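Teaching the Arms: Questions We Keep Getting
Movidau demonstration bench, Poltau workshop

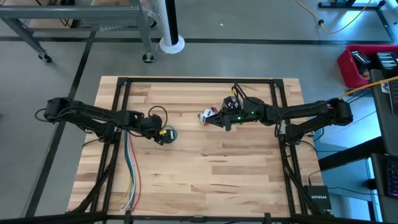
The two-arm bench, right gripper holding a small red and white object.

Who is moving the arms?
A person. Every demonstration is driven by remote control, one operator to both arms. The arms have no opinions yet. We are working on it.

Can't you just grab the arm and push it?
You can, and for slow single-arm jobs we do. With two arms you run out of hands, and the operator's elbow ends up in the recording.

How many demonstrations does one task need?
We start training at 300. The Prado task, which we had planned as the easy one, took 1,680. We have stopped calling things the easy one.

What if I drop something?
Keep recording, pick it up with the arm and carry on. A recovery is worth having. Reaching in with your own hand is another matter – that one gets thrown out.

Do I need experience?
No. People who play a lot of video games are quick for the first hour and then get fancy. Please don't get fancy. The robot will copy the flourish too.

Why do the grippers move so slowly?
You are watching someone think. The speed comes up with practice, and playback can be faster than the original once we trust it.

Can I tidy the cables?
No.

Can I have the recordings?
The Plesosport set is open to anyone who asks, all 509 episodes, bad ones labeled. The rest is waiting on paperwork, which moves slower than the arms do.

Will it work with my objects?
Small, light and hard to break is the rule. If you would be sad to see it hit the floor, leave it at home.

Last updated May 18, 2022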